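3.2 Storage of the rinse samples

The second part of the study concerns the time between the collection of a sample and its analysis. In the earlier survey of the Plenau valley (Lenz, unpublished report) this time was not recorded, and the values of dissolved iron from the upper wells were lower than we expected from the geology. We suspected that a part of the iron had settled in the bottles before the measurement. For this reason we repeated the collection in June at the same wells and kept the storage conditions under control.

Water was taken at 37 wells between Plenau and Jivier. Each well was pumped until the temperature and the conductivity of the water were stable. The bottles were rinsed three times with water of the same well and then filled to the neck. From every well we took two bottles. The first one was acidified in the field, directly after filtering. The second one was left without acid, as it was done in the earlier survey. All bottles were carried in closed boxes and reached the laboratory in the evening of the same day.

The bottles without acid were divided in two groups. One group was kept in the dark at 10 °C, the other one stood on an open shelf at room temperature. We measured both groups after two days and again after one week. Before each measurement the bottle was turned slowly by hand, but it was not shaken, because shaking brings additional air into the water.

The difference between the two groups was larger than we assumed. In the bottles from the open shelf a brown layer could be seen on the bottom already after two days, mainly in the samples from the Rizzi spring and from the three wells below it. In the dark group such a layer was found only after one week and only in the samples with high iron content. The acidified samples stayed clear during the whole period. Manganese showed the same tendency, although the effect was weaker and for several wells it remained inside the error of the method.

It must be said that the wells near Vorkovia behave differently. Their water contains much organic matter, which keeps the iron in solution for a longer time. Here the result without acid was nearly the same as the result with acid, also after one week. We can therefore not give one single correction factor for the old data of the valley. Waltraud Lenz proposed to correct only the values from the upper wells and to mark the other values as uncertain, and we have followed this proposal in Section 4.

The type of bottle had no clear influence on the results. Bottles with pale and with black caps were used side by side, and both types closed well. A comparison of glass and plastic was not part of this work.

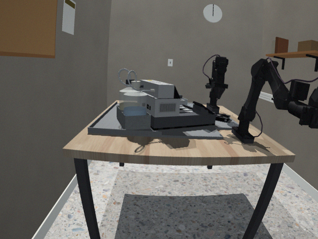
Figure 2. Bottles in an open container on a laboratory table (computer rendering).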